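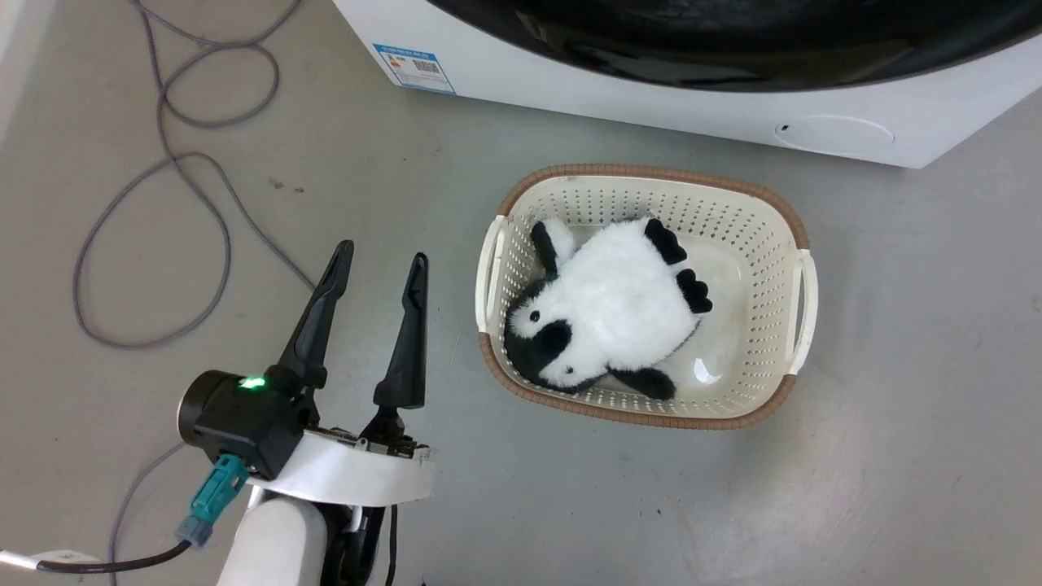
Fig. 2 – Gripper beside the basket, penguin toy inside.

Search this manual Go

4.3 Recording a basket episode

1. Place the basket on the floor near the washing machine and lay the toy in it.
2. Check that the green light on the gripper is lit.
3. Start recording, then guide the arm through the task – keep each episode under 43 seconds.
4. Turn the toy before the next episode. Record 15 per set.

CAUTION: Keep floor cables clear of the arm.

Note: Delete failed grasps in Cirnano before upload.

2 comments 65 shares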